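Chapter 6
Keeping Your Own Books

I started my first business at a desk with too many drawers. It was called Talwood, it sold secondhand garden tools, and for the first year the accounts lived in those drawers: receipts in the top one, bills in the middle one, and in the bottom one anything I was scared of. When my friend Obsa Negash came over to help me with my taxes, she opened the bottom drawer, closed it again, and asked if I had any coffee.

So if you've been dreading this chapter, I get it! Bookkeeping sounds like something for people who enjoy ruling straight lines. But you already do a version of it every time you check whether you can afford lunch out before payday. All we're going to do is write it down, in the same place, every week.

You don't need much to begin. A desk, a computer, a spreadsheet and one quiet hour will get you through every exercise in this chapter (I did mine on Friday mornings, before the phone got going).
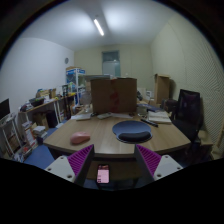

6.1 Money in, money out

Let's take a small business I'll be using all the way through. Isska is a one-person shop that repairs and resells lamps. In March, Isska sells lamps for $500 and spends $40 on wire and bulbs. Easy, right? Money in, $500. Money out, $40. What's left is $460, and if the owner stopped there she'd feel pretty pleased with herself.

Except that one of her customers, the Prevthorpe hotel, took its lamps home on a promise to pay later. The sale is real, the lamps are gone, and the cash isn't in the bank yet. Do we count it in March or wait? Both answers are allowed in this book, and they have names. Counting the sale when it happens is the accrual method. Counting it when the money shows up is the cash method. Pick one and stick with it, or your months will stop making sense next to each other.

Most of the work is typing a number into a cell and then clicking on the next cell, and I won't pretend otherwise.

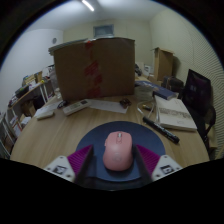

Figure 6.1. A mouse and a round mouse pad.

6.2 The three columns

My first real ledger had eleven columns. I was very proud of it and I never once filled in all eleven. These days I start everybody off with 3: the date, what it was for, and the amount, with a minus sign if the money went out. Here's a line from mine, copied just as I typed it:

19 Jul 2019, rake handles from Šimko, -40

You'll want more columns eventually, and we'll add a category column in section 6.4, but please hold off until then.

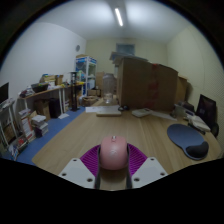
The other thing I'd ask is that you enter every line yourself for the first month, even if your bank offers to download the lot for you. Typing in a charge makes you look at it, and I found a subscription that way that I'd been paying for two years (I still don't know what it did). Once the month is done, add up the amount column and compare it with the change in your bank balance. If the two don't match, go back through the lines one at a time, checking the minus signs first.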